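August, 7:15 a.m.

The water utility's notice arrived with the morning post. The Ollstead district will move to the new billing schedule beginning next month, and households are asked to record their own meter readings during the change. I read the dial before breakfast and entered 1,572 in the ledger. The previous reading was taken by Mr. Tarek Abdel Hamid of the district office, and I have written to him to request a copy.

The notice further advises residents to review their ordinary use of water, with particular attention to the kitchen and garden. I have resolved to comply for the full 72 days of the review period. The garden will be watered at 6 in the evening and at no other hour. The tomatoes may object. 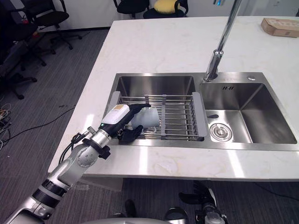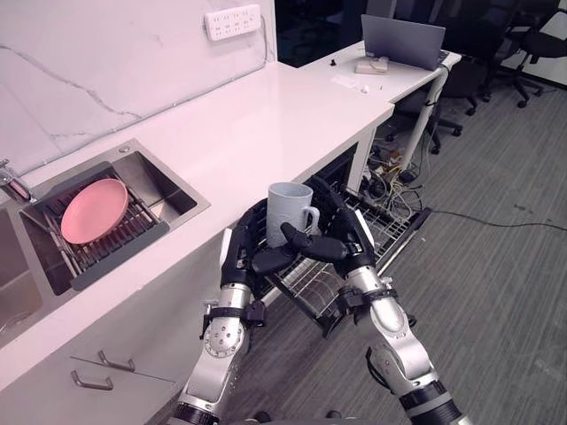
In the afternoon I attended the public session at Tinora Hall. The chair opened late. Two items were taken: the condition of the main under Sararus Street, and the proposed tariff for larger households. On the first, the engineer reported that replacement would proceed in sections, beginning at the north end. On the second, there was considerable discussion and no vote. Mrs. Onyeka asked that the minutes record her objection to the wording of the second paragraph, and this was agreed.

I remained to obtain the printed tariff table. The figures for a household of my size are higher than those in the spring circular, and I intend to raise the matter in writing.

Rain after supper. The barrel by the shed is filling. Must find the lid.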